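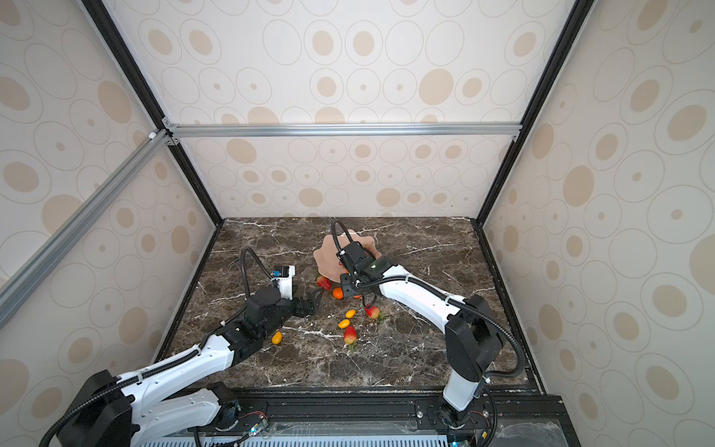
Clerncombe Business Forum > Local Economy > Is the ambassador fee worth it for a small firm?

randi_m
2 October 2025
Hello all. I run a small translation office in Clerncombe with 4 employees. We are invited to join the town's business ambassador program. The fee is 230 per year, and for this we get our name on the investment website and seats at the December dinner. I have read the brochure two times and I still do not understand what a firm of our size receives from it. Does anyone here have experience?
Randi Moen

plorier_packaging
We joined three years ago. The dinner is pleasant. From the website we had one inquiry, and it was a person who wanted to sell us insurance.

ynyr.t
I must disagree a little with plorier. The program is for bringing outside companies to Clerncombe, it was never meant as advertising for members. When Lavoie was looking for a site, they spoke with members at one of the lunches before they spoke with the council. Now they rent two units on the Prindik estate and they buy from local suppliers, including me.

plorier_packaging
> they buy from local suppliers
They buy from you, Ynyr. I sent them a quote in the spring and I am still waiting for the answer.

ynyr.t
Did you send it to the general address? Write to their purchasing office. I can give you the contact by private message.

oldquay
There are 44 members on the list and I see the same six or seven at every event. Before paying I would ask how many come. Also ask if the fee goes up next year, it did for us.

randi_m
Thank you, this is useful. A question to Ynyr: are the lunches included in the fee, or must one pay separately? The brochure says "access to", and I am careful with this kind of wording.

ynyr.t
Lunches in town are included. For the trips you pay your own train and hotel.

plorier_packaging
And the hotel is not a cheap one.

randi_m
Then I will ask if I can come to one lunch as a guest first. If they say yes, I will write here how it was.

oldquay
They let my brother-in-law do it. Ask by email so you have it in writing.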